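Ticket 792 – Prima cell, drawer task, arm stops short of the handle
Opened: Wednesday, March 6, 2019
Status: open, waiting on parts
Site: Grotidstead

OK, picking this one up again because the night run fell over and I'd like it written down while it's fresh in my head. The Prima cell in bay 2 is supposed to reach out, hook the bar handle on the lower drawer and pull. It was fine all last week. Last night it quit partway through the batch with a following error on the wrist, and when I came in the arm was parked with the fault light on and the log full of the same line over and over.

First thing I did was clear the fault and jog it by hand. Joints one through five, smooth as you like. Wrist joint – a bit of a catch near the end of travel, and you can hear it if you put your ear close (power off, please, I don't want to write that report too). Cable from the wrist to the gripper had a flat spot where it rubs on the clamp. I moved the clamp back, put fresh wrap on it and ran the homing routine again. Fault gone for 26 cycles, then back.

So then I figured the mastering had drifted. Re-mastered the wrist against the Garwood gauge block, checked it twice, got the same number both times. Ran the drawer routine at quarter speed and it faulted again in the same pose, fingers low and pointing up, just before the reach. Swapped the gripper for the spare off the shelf. No change. Put the old one back, so don't worry if the serial tag looks familiar.

What I wanted to know next was whether the arm or the program was to blame, so I loaded the same job into the sim on the office PC. The kitchen model is the one we got from Chettiar, plants and all, with nothing moved. I stepped it up to the pose where the real arm trips and let it sit there. 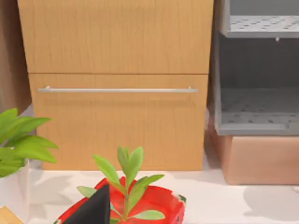
The sim went through the whole job at full speed with no alarms, 99 runs out of 99, and the wrist never got anywhere near its limit. That pretty much lets the program off the hook for me. I compared the joint file on the controller with the one on the PC too and they match line for line, so it isn't somebody's late edit either.

My money's on the wrist gearbox or the encoder cable inside the forearm. I'm leaning toward the cable, as the catch comes and goes and the fault shows up sooner once the arm has warmed up. I've asked Garwood for a price on both and ordered the cable already, they say a few days.

Until it gets here: please leave the cell at quarter speed and don't run it overnight. If it faults, write down the wrist angle before you hit reset, I forgot to do that the first two times and it would've saved me a morning. The gearbox was due a grease in April anyway, so I'll do that while the forearm cover is off.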